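Lubis Robotics Newsletter
16 Nov 2018

Two hands, one bed: first notes from the gripper comparison

By Hildegard Bauerfeind

Many of you have asked when the bedroom work would leave the laboratory. Now it has left. Joyce Lukumay and I have taken the two-armed robot to a furnished bedroom with a big double bed, and we are comparing the end effectors which were on our list since January. I write this item so that the people in the other groups know what we tried, what we think of it, and what we still need from them.

The question is simple to say. For handling clothes and other soft cloth on a bed, do we want the Mumura hand, which has several fingers, or the Bilard gripper, which has two? Until now we answered it by opinion. In the laboratory the cloth was on a hard table at a good height, and on a hard table almost everything works. A duvet is a different matter. It gives way under the fingertips, it makes its own wrinkles, and the camera must decide which wrinkle belongs to the garment and which one belongs to the bed.

How the robot is set up

The arms and the body stay the same for all trials. The controller is the Lovar, with the same force limit and the same speed for both hands, because otherwise we would compare the settings and not the hands. Change of a hand takes 28 minutes, including the calibration. Joyce thinks it can be done faster, and I believe her, but I asked that we do not hurry with the connectors.

The camera is on the head and looks down at the bed. We also discussed a second camera at the wrist. For this round we decided against it, as the wrist of the Mumura hand does not have the space for the bracket we own. If somebody in the mechanical group wants to draw a smaller bracket, please come and talk to us.

The cloth is gray for this round. Gray on a white duvet gives good contrast for the segmentation, so it is the easy case. White on white will come later, and I don't expect to enjoy it.

The Mumura hand

I start with the hand that I wanted to win, so you can read my opinion with some care. The Mumura closes around a bundle of cloth instead of pinching it. When you have a garment that is already folded in layers, this is a real advantage: the fingers take all layers together and the fold has a chance to stay a fold. With a pinch you get the top layer, and the rest follows if it likes to.

What I did not consider enough is the free part of the cloth. Everything below the fingers hangs and opens by its own weight, and the planner has to know where the lowest point is before the arm goes down again. We now add this length to the approach height. Joyce wrote the change in one evening, and it is in the main branch.
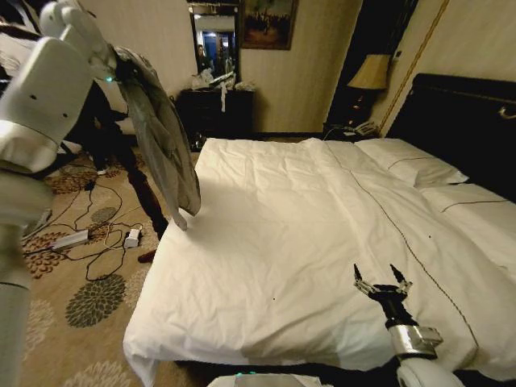

The Bilard gripper

The Bilard is the older friend in our house. It has two fingers, there is not much to break, and the spare fingertips come out of a drawer. Its pointed tips can go between the cloth and the duvet where a round finger only pushes. On the other side, pointed tips on a soft bed need a careful approach. If the height estimate is too low, they go into the duvet, and then the gripper closes on duvet and garment together. The Lovar sees only that the fingers stopped before they were fully closed, and it reports a good grasp.

This false report is for me the most important finding until now. It is not the fault of the gripper alone. We use the finger position as the only sign of success, and on a hard table this was enough. On a bed we need also a look with the camera after the lift, to see if the duvet came up too. It costs us 2 seconds for each grasp. I think we should pay them.

Joyce proposed to make the fingertips wider. We printed a first pair, and the wider tips stay out of the duvet more often, but they lose the ability to find the edge of a flat collar. So we keep both kinds for now, and the trial sheet has a new column for the tip.

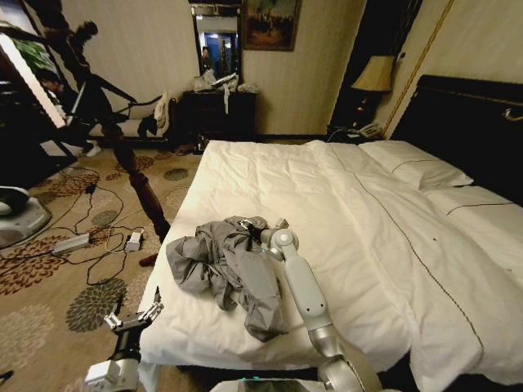
The robot's gripper closed on crumpled gray cloth on the duvet.

The crumpled start

Each grasp is tried from two starting conditions: folded, and dropped in a heap. The heap is where the people with demonstration videos become quiet. A folded shirt has corners and you can tell the software to look for them. A heap has many places which look like a corner and are only a crease. Our rule at present is to take the highest point, lift a little, and look again. It is not elegant. It has the good side that it works the same with either hand, therefore the comparison stays fair.

We are also writing down how the operator feels about the failed grasps, in free words. I was against this column at first. After reading the entries I changed my mind, as "it slipped slowly" and "it never had it" are the same zero in the table, but for the person who designs the fingers they are two different stories.

Cost and care

For the budget meeting, a short word. The Mumura hand was 3,000 more than the Bilard, without the spare parts. If it is used only for folded pieces, I cannot defend this. If it lets us skip the second grasp in most cases, I can. Please do not ask me for the number before the trials are complete. I also ask everybody who borrows the Mumura to put it back in its case with the fingers open, as it is written on the lid.

What comes next

There are 9 garments on the list and we have finished the shirts. After them come the trousers, then the towels, then the pillowcases. Pillowcases are interesting for the two-arm work, where one hand holds and the other one opens, and it may be that the right answer is a different hand on each arm. Joyce is in favor of it. I worry about the calibration, but I agreed to one full set of trials in this arrangement.

The trial sheets are in the shared folder under Lubis, bedroom, grippers. Corrections are welcome, also to my English. If you would like to come and run some grasps yourself, write to Joyce and she will find a place for you in the plan. Bring clothes you don't love too much. The buttons of one of my own shirts are already in a small bag on her desk.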